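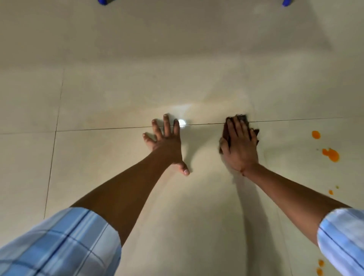
All About Floor Tiles (and why they're so shiny)

Look down. What are you standing on? Carpet? Wood? Or big flat squares, cool under your feet? If it's squares, they're probably tiles. Tiles are everywhere. Kitchens, bathrooms, shops, swimming pools, train stations. People have been making them for thousands of years. So let's get down on the floor and find out more!

What is a tile made of?

Mostly clay. Yes, the squishy stuff from under the ground. A bit like the clay you use at school, but mixed with other things, such as sand and ground-up rock. All crushed up very fine. Then pressed flat in a huge press. Squash! Now you have a tile, but a soft one. You could break it in your hands like a biscuit.

So it goes in a kiln. A kiln is a very, very hot oven. Much hotter than the one at home. Your oven might cook a pizza at 220 degrees. A tile kiln can go over 1,000! When the tile comes out it is hard. It won't go back to being squishy clay, even if you leave it in the rain for years.

Some tiles are made of stone instead. No baking needed there, just cutting and smoothing.

Why is it shiny?

Two ways to get a shiny tile.

Way one: glaze. Glaze is like a very thin coat of glass. It goes on as a runny liquid, then melts in the kiln and sets hard. Mugs and plates have it too. Run your finger round a mug and you'll feel it.

Way two: polishing. The tile gets rubbed and rubbed with gritty pads, each one finer than the last, untill the top is as smooth as can be.

Smooth things are good at bouncing light. Light hits the floor and bounces off all in one direction, so you get a bright spot. Rough things send the light off all over the place. No bright spot. That's why a brick doesn't shine, and a polished floor does.

Pale floors bounce back more light than dark ones. Good for rooms with small windows. Cream and beige are very popular, ask in any tile shop.

What are the lines for?

Look at the floor at the top of the page. Big pale squares, thin dark lines where they meet. The lines are grout (say it like "out" with a gr). Grout is a paste. It gets pushed into the gaps between tiles, and then it goes hard.

Why have gaps at all? Why not shove the tiles right up close? Well, floors move. Only a tiny bit, you'd never notice. Things get slightly bigger when they're warm and slightly smaller when they're cold. If the tiles were jammed tight together, they could push on each other and crack. Grout fills the gap and keeps crumbs and water out.

Big tiles = fewer lines. Small tiles = lots and lots of lines. Bathrooms often have small tiles on the floor, as all those lines give your feet something to grip.

How do you lay a tile floor?

First the floor underneath has to be flat. Really flat. Then comes the glue, called adhesive, spread with a tool that has teeth like a comb. It leaves ridges. Tile goes down, gets a wiggle and a press. Next tile. Little plastic spacers go in between to keep the gaps the same. Often 2 mm for big smooth tiles, more for bumpy ones.

Then wait. No walking on it! When the glue is dry the spacers come out and the grout goes in. Wipe. Wait again. Done.

It's a job for the knees. Tilers spend all day down there, so most of them wear thick knee pads.

Feel it with your hands

Kneel down on a tiled floor, spread your fingers wide and put your palm flat. Roll your sleeves up first, its easier. Now shut your eyes.

Does it feel cold? Try the carpet next. The carpet feels warmer, doesn't it? But if they've both been in the same room all night, they're the same temperature. Strange! Your hand is warm, and tile pulls the heat out of your hand quickly. Carpet does it slowly. Your brain says "cold" when heat leaves fast.

Can you find a grout line just with your fingertips? Is it lower than the tile, or level with it?

Try this: the reflection test

You need a torch, a grown-up who doesn't mind the lights off, and 8 different things from round the house. A spoon, a sock, a book, a plate, whatever you like.

Put them on the floor in a row.
Turn off the lights.
Shine your torch at each one from the side.
Which ones make a bright spot? Which ones don't?
Write it down, or draw it.

Now shine it on the floor. Move the torch. Does the bright spot move as well?

Take care!

Smooth tiles get slippery when wet. Very slippery. Walk, don't run, and if you spill something, tell someone or wipe it up. Socks on shiny floors are slidy too. Fun, yes, but hard floors hurt when you land on them.

Tricky words

Adhesive: strong glue.
Glaze: a thin glassy coat.
Grout: the filling between tiles.
Kiln: a very hot oven for baking clay.
Reflect: to bounce light back.

Come and make one

Tile-painting morning at the Kerkberg Craft Rooms, Kalevville, 24th September. Ages 8 to 12. Paint 2 tiles, we fire them in our kiln, collect in October. Old clothes please, the paint gets evrywhere.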